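Money talk: what the second hand is going to cost us

I promised at the last all-hands that I'd write up where we are with the equipment budget, and then I put it off because the spreadsheet kept changing. It has stopped changing (for this week, anyway), so let's go.

Most of you know we've been doing the cloth work with one five-fingered hand on one arm. Na-rae's group wants a second hand, Krum wants a spare of everything that wears out, and I want to get through the year without calling finance in a panic. We had three quotes on the table in November. Oneck dropped out when they couldn't commit to a delivery window, so we're down to Driltar and Gallegos, and they price things so differently that it took me two evenings to line them up side by side.

Driltar's number looks scary at first, but it includes the wrist mount, the cabling and a repair visit. Gallegos is a good bit cheaper for the hand itself and then charges for everything that touches it. Once I added the extras back in, the gap was small enough that I'd sooner talk about lead time. Driltar says 5 weeks. Gallegos says 12, and Valentin – who has ordered from them before – laughed when I read that out to him.

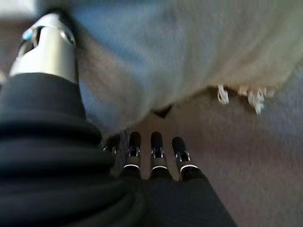
My real worry is the stuff around the hand, the bits that never get their own line in a budget. Last year we planned for hardware and software and lumped everything else under "misc," and misc ate us alive. Sleeves are a good case: that thick black ribbed one at the base of the hand is a separate part number on both quotes, and neither price includes a spare. Same with fingertips. And then there's the cloth! We need more pieces with fringe along the edge, like the pale one with the little white loops hanging down, because plain squares don't give Na-rae's people the variety they're after. Textiles are cheap one at a time, but Gyu-bin has a list of 40 pieces he'd like on the shelf, and 40 of anything adds up.

So I've split misc into two lines, wear parts and materials. Krum owns the first and Gyu-bin owns the second. If you need something from either, send it to them and copy me, and please include a link or a part number. "The small screws" is a request I have now received 2 times.

Still open: whether we take the service plan. Yolotzin thinks we should skip it for the first year and keep the money for repairs as they come up. I'm leaning the other way, mainly so I can predict what we spend each month, but I could be talked out of it. Cullutel, who look after the arm itself, have offered to fold the new hand into our current contract, and I'm waiting for that price before I decide anything.

I'd like to place the order by the end of the month. The draft budget is in the shared folder, all 127 rows of it (sorry), and comments are open until Monday at noon. If you only have time for one tab, make it the wear parts one.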